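Workshop Tips: When the Arm Stops and Your Fingers Are in the Way

Filed under: benches, small automation, things that pinch

The brochure for the Valtwood cell says it "works alongside people". I have read that line on a lot of brochures. We strip and refit old desktop machines, and in my experience the arm works alongside people right up to the moment it drops something, after which people work alongside the arm with a torch and a pair of plastic tweezers.

What follows is what I would tell anyone taking on one of these benches. It comes from one bad afternoon in December and a fault log with 1068 lines in it, most of them the same line.

What went wrong

The gripper reported "part held" with nothing between the fingers. The memory module had slipped out somewhere over the motherboard, the controller believed it still had it, and it carried on and pushed two bare fingertips into the slot. One cracked latch, one board for the scrap box. Netside, who sold us the cell, called this a grip confirmation event. I call it a robot that can't tell whether its hand is empty.

Before you switch anything on

Unplug the computer you are working on from the wall. Hold its power button in for a few seconds. I know it sounds too obvious to print, but with an arm to fuss over, the ordinary safety jobs are the first to be forgotten.

Learn where the emergency stop is with your eyes shut. Then press it and see if the arm stops. Ours did, though one finger sagged a little afterwards, enough to nip.

Take off rings and lanyards. Roll your sleeves up properly.

Don't trust the coloured lights. A light tells you a thing has power and very little else.

Check the holders

Most of our faults started in the holders and ended up blamed on the arm. If a module leans by the thickness of a fingernail, the gripper takes it crooked and lets go of it crooked. Push each part down with one finger and try to rock it. If it rocks, the holder is worn or there's grit in the bottom. A dry paintbrush gets the grit out. Sticky tape packing does not last, whatever the forum says.
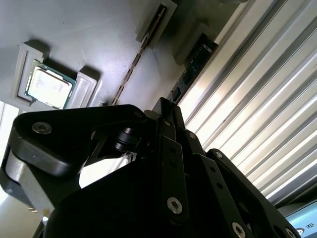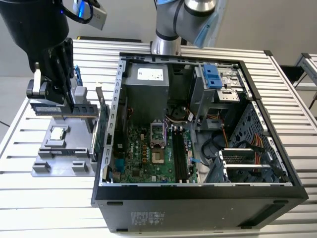
Keep a processor in its holder until the socket is open and you have looked into it with a good light. Bent pins don't show up from standing height. And handle the thing by its edges, even when you're cross.

Cables are the other nuisance. Power leads inside an old case spring back to wherever they have lain for years, and a gripper coming down will not go round them. Tie them to the drive cage with a soft tie, or tuck them under something that can't move. Don't use bare wire for this. I have seen it done.

If it drops a part

Press the stop. Pause on the screen is not a stop. The Sarpong software we run will happily come out of pause on its own when a timer ends, and the manual mentions this in a footnote.

Wait until nothing is moving, then reach in from the side, never under the wrist.

Find the part before you restart. If you can't find it, it's in the case, and a loose module on a live board is an expensive noise.

Clear the "part held" flag by hand. Restarting alone left ours set, and we had the same crash again 20 minutes later.

Screws and speed

Go over the gripper screws every week with the right hex key. A dab of paint pen across each head and onto the plate shows up any that have turned. On ours, 3 had.

Run slow. The Nundura settings file came with the speed limit at 2000, in units I never got anyone to explain, and I cut it by half. We lost a few minutes a day – and stopped losing boards, at least for now. The salesman was disappointed. He doesn't sweep up.

I still seat the awkward modules by hand, both thumbs, until the latches click. The arm can have the easy ones.

Next time: getting old thermal paste off without scratching anything, and why I've gone back to coffee filters.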